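Peltonen Bedding
Sofa Bed and Daybed Comfort Trial: Call for Participants
Posted April 11, 2026

Peltonen Bedding is looking for adults to sleep on and sit on our new sofa bed line at home and tell us what they think of it. The line is called Ondora. It will go into our stores once this trial is finished and we have made whatever changes come out of it.

We have 140 places. You do not have to be a Peltonen customer, and you do not have to be shopping for furniture.

What we are testing

There are two models in the trial. The Ondora pull-out has a folding metal frame with a foam mattress. The Ondora daybed has a slatted base and a loose seat cushion that turns over for sleeping. Each household gets one model. We assign the model based on the size of your room and how you plan to use it, so please answer those questions on the form carefully. If you tell us you can only take one of the two, we will note that, but it may mean a longer wait.

The covers come in gray or tan. We will try to give you the one you ask for. The pull-out runs short in gray at the moment.

What you would do

The trial lasts six weeks from the day of delivery. During that time we ask you to:

Sleep on the bed at least twice a week, or have a guest do so. The sleeper must be 18 or older.
Use it as a regular sofa the rest of the time.
Open and close it yourself on the days you use it as a bed. Please don't leave it open for the whole trial.
Fill out a short form at the end of each week. It takes a few minutes and can be done on paper or online.
Let one of our staff come by at the end to look at the frame, the foam and the seams.

We want to know if the bar can be felt through the mattress, if the seat sags toward the middle, if the mechanism pinches or sticks, and if the cover slides around. We also want to hear about noise. A squeak at two in the morning is worth writing down even if it only happened once.

Pets are fine. Tell us what kind. Smoking households cannot take part in this trial.

Who can apply

You need to be 18 or older and live within our delivery area, which covers Truvach and the towns on the Niltotden side of the river. If you are not sure about your address, put it on the form anyway and we will check.

We need people of different heights and weights. The weight limit for both models is printed on the information sheet, and it applies to the total of everyone on the bed at one time. We are especially short of people over six feet tall and of couples who would share the bed.

If you have had back or hip surgery in the past year, please talk to your doctor before applying. We will not ask for medical records.

People who work for a furniture or mattress store, or who live with someone who does, are not eligible. Anyone who took part in our spring pillow-top trial may apply again.

Room and access

The pull-out needs clear floor in front of it when open. Measure from the wall where the sofa will stand to the nearest thing you can't move, and write that number on the form. Do the same for your narrowest doorway and any turn in the stairs. Our drivers will carry up to the third floor without an elevator. They will not take doors off hinges or lift furniture over a balcony.

We do not remove your old sofa. You will have to have a place for it during the trial.

What you get

Participants who send in all six weekly forms and complete the final visit receive $800. Payment is by check, mailed after the visit. If you stop early for any reason, we pay for the weeks you completed, in equal shares.

At the end you can also buy the piece you tested at half the store price. If you don't want it, we pick it up at no charge. Stains and normal wear will not be held against you. Please do not cut the cover or remove the law tag, and please do not sell or lend the piece while the trial is running.

Pay is considered income and you are responsible for any tax on it.

How to apply

Application forms are at the service desk in the Truvach store and on the trial page of our website. One form per household. Include the measurements listed above and a phone number where you can be reached during the day. Forms without measurements will be sent back.

Applications opened in March and will stay open until all places are filled. We contact people in the order their forms come in, apart from the height and couple groups mentioned above, which are handled on a separate list. Expect a call from Ľubica Brabec, who runs the trial, or from someone in her office. The call takes about as long as the form did, and mostly goes over the same questions.

For questions on delivery, stairs and parking, ask for Čestmír Holub at the warehouse. He can tell you before you apply if a piece will fit through your door.

If you need to change your delivery day, let us know at least two days ahead. One change is no problem. After that your place goes to the next household on the list, and you can apply again for a later group.

Your answers are used by our product staff only. We may quote comments inside the company without your name. We will not use your comments in advertising unless you sign a separate form, and signing it has no effect on your pay.

Paper copies of the weekly form come in the packet the driver leaves with you, along with a prepaid envelope for each one.

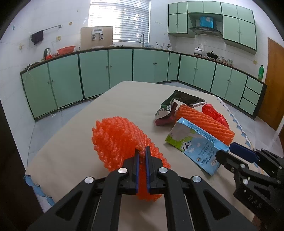
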